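Boychuk Planning Toolkit: Frequently Asked Questions
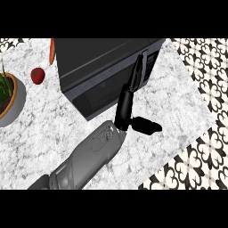

Simulated kitchen counter in Boychuk, with the gripper near the front of the microwave.

This page answers the questions most often received by the Saswood support office. It applies to the current release of Boychuk. Questions about the older Rasau controller should be sent to the same office.

What is Boychuk used for?
Boychuk plans and checks arm motions in simulated household settings. Users write a task file, choose a kitchen layout, and run the planner against it. The results are stored as a run log and a set of rendered views.

Is a physical arm required?
No. All functions of the toolkit are available in simulation. A site that wishes to send plans to hardware must install the Rasau bridge, for which a separate agreement applies.

How many kitchen layouts are supplied?
The standard package contains 198 layouts. Counter finishes, floor patterns and small items such as vegetables and potted plants may be changed in the layout file. Changes to appliances require a new collision model.

Why does the planner stop short of an appliance door?
The approach phase ends at the standoff distance given in the task file. If no contact phase follows it, the run is complete and the log will show the status "approach done." Add a contact phase and name the door or control panel as the target.

The arm takes a long path around objects on the counter. Can this be changed?
Yes. The default clearance is 4 centimeters for every object. Clearance may be set separately for each object in the task file. Values below 2 centimeters are accepted, but the planner will issue a warning.

Does the planner use the rendered views?
Only when perception mode is turned on. In the default mode, object positions are read directly from the simulator. Results from the two modes should be reported separately.

Why do my rendered views have black bands at the top and bottom?
The output size is square and the camera setting is wide. The renderer keeps the camera proportions and fills the remaining area with black. To remove the bands, set both to the same proportions.

Can a run be repeated exactly?
Yes, provided that the seed, layout version and planner version are unchanged. All three are written at the top of the run log.

How long are run logs kept?
Logs on the shared Siltcombe server are kept for 365 days. Users may download them at any time during that period. Deleted logs cannot be restored.

Who should be contacted for help?
Planning and control questions are handled by Keegan MacPherson. Accounts, storage and license questions are handled by Colton Penner. Please attach the run log and the task file to every request.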